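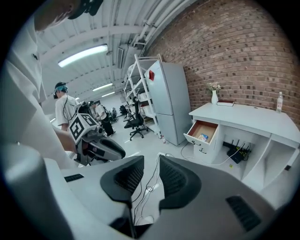

Cables on the floor, person in white at left.

Ovis seeks a part-time payroll records clerk for its Trivier office. The position reports to Chang-ho Bang, payroll supervisor, and is vacant from July.

Duties: entry of timesheets for hourly staff; matching of deductions against the Kiani ledger; correction of rejected entries before the 4:00 p.m. cutoff; filing of signed tax forms. Month-end work includes reconciliation of accounts 314 and 444.

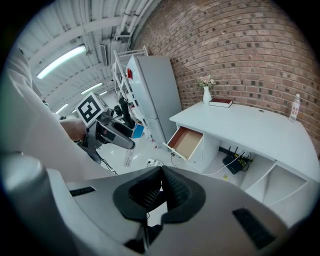
Vol. 2, p. 314

Required: high school diploma or equivalent, two years of payroll or bookkeeping work, and working knowledge of spreadsheets. Experience with overtime rules in more than one state is preferred. Applicants without ledger experience will be considered if they hold a current bookkeeping certificate.

Hours are 8:30 a.m. to 1:00 p.m. Pay is hourly and set by grade. Paid leave accrues from the first pay period. The position is not eligible for remote work.

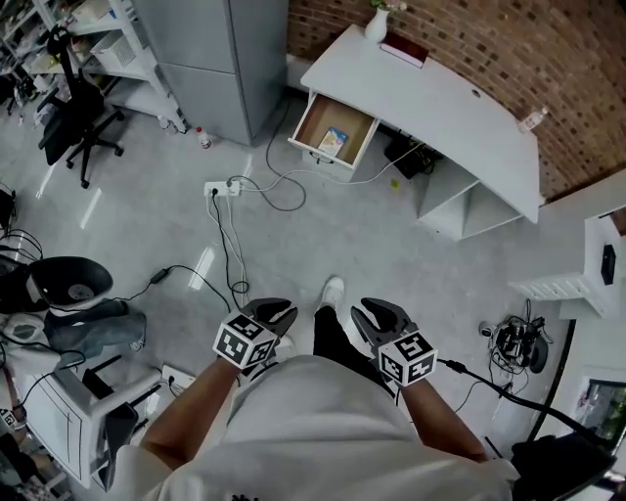 Grey floor, seen from overhead.

Send a resume and the names of two references to Afshin Rostami, Ovis, Fekari Building, Room 444. Quote posting 2437 on all pages. Incomplete applications are not held on file. A short data entry test is given at interview.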